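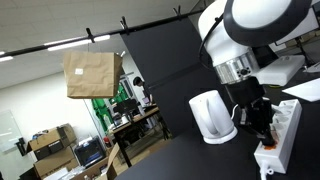

Electricity supply in Brenum

The electricity supply in Brenum covers the generation, distribution and household use of electric power on the island of Brenum and the small neighbouring island of Juditz. Both are served by a single network run by the Brenum Light Company, which is owned by the island council. The network has 1330 metered connections, most of them homes and farms.

History

The first electric lights on Brenum were put up along the harbour wall and in the fish market. They were fed by a steam engine in a shed behind the ice house, which ran from dusk until eleven at night and was stopped on Sundays. Shops in Market Street were allowed to join the harbour supply if they paid for their own poles.

A public supply for homes followed when the council bought the harbour plant and replaced the steam engine with two oil engines. Early customers paid a fixed charge for each lamp and had no meter. Under the house rules of the time, a home could draw no more than 300 watts, and a cut-out by the front door opened if this was passed. Electric irons were popular all the same, and many families did their ironing by daylight so that the lamps could stay off.

The limit was dropped after the building of the Manurung power station on the west side of the harbour. The station was named after the ship's engineer who laid out its first engine hall. Farms in the north of the island were joined to the network over the next two winters, and Juditz was connected last, by a cable laid across the sound.

Generation

Manurung remains the main source of power in calm weather. It burns diesel oil, which comes by tanker and is pumped ashore at the old coal quay. Waste heat from the engines warms the school and the swimming bath.

Wind power comes from the Cindelum ridge, where a row of turbines stands on common grazing land. In a strong westerly the ridge can carry the whole load of the island, and the engines at Manurung are then kept on standby. A battery store beside the ridge road evens out short changes in output.

Distribution

Power leaves Manurung and Cindelum on overhead lines carried on timber poles. In the town the lines run underground. The high-voltage network is 37 kilometres long, including the crossing to Juditz. Salt spray is the most common cause of faults. Insulators on the west coast are washed every September before the autumn gales, and the work usually means short planned cuts on the coast road.

The sound cable has been damaged twice by anchors. Juditz has a small diesel set by the slipway for use when the cable is out of service. It supplies the pump house, the shop and the houses nearest the landing, while the outlying farms must wait or use their own generators.

Household wiring

Older houses in Brenum were wired for lighting alone, and sockets were added later, often only one to a room and placed high on the wall beside the chimney breast. A survey of the housing stock by the engineer Nikola Babić found 446 homes with no socket at all in at least one bedroom. Her report led to a grant scheme for rewiring, which is still open to owners of stone cottages.

With so few fixed sockets, power strips and extension leads are in wide use. A power strip is a block of several sockets fed by one flexible cable, so that a number of low-powered items such as lamps and chargers can share a single wall socket. The total load must stay within the rating of the strip and its cable. Heaters, kettles and other items that draw a heavy current are normally plugged straight into the wall.

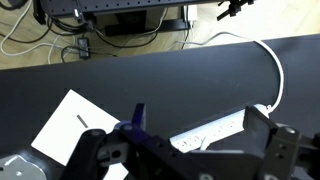 A white power strip, with a row of recessed sockets and a white cable at one end.

The company's wiring rules advise against plugging one strip into another. Cables should not run under carpets or through door hinges, and a lead kept on a drum should be fully unwound before it carries a heavy load.

Charges

Customers pay a standing charge and a price per unit, with a lower night rate between midnight and six in the morning. Meters are read every quarter. Juditz customers pay the same rates as those on the main island, although the cost of supplying them is higher.

See also

Brenum harbour
Cindelum ridge
Juditz sound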